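# Droltden folding set – recording rules

Maintained by Vilém Rusnák. Last revised 24/07/2021.

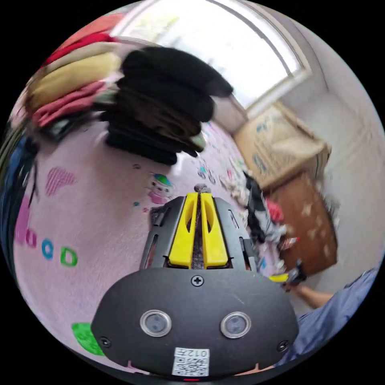
These rules apply to every episode recorded with the hand-held grippers in homes. The set holds 2472 episodes of clothes being sorted, folded and stacked. Episodes that break a rule marked **must** are moved to `rejected/` and stay out of the training split.

## Before recording

- The person recording **must** have signed the Hininent consent form, version 3 or later.
- Check that the label on each gripper is flat and readable. The ID goes in `session.json`, left and right separately.
- Open and close both grippers fully, 6 times, at the start of every session. The calibration script looks for this.
- Put away mail, photos and anything with a name on it.

## While recording

- One garment at a time. If two come up together, put both back and go on.
- Work at normal speed. Slow, careful folding was a problem in the Trandville batch and we had to drop most of it.
- Faces **must not** appear. Hands and sleeves are fine.
- Stop after 50 episodes and take a break – tired folding shows in the data.

## Labels

| Field | Values |
|---|---|
| `task` | sort, fold, stack |
| `surface` | mat, bed, table, floor |
| `outcome` | done, partial, dropped |

Mark a dropped garment as `dropped` even if it was picked up again.

## Known gaps

Socks and fitted sheets are rare. The Kolář sessions have no `surface` field before November; use `unknown` when loading them.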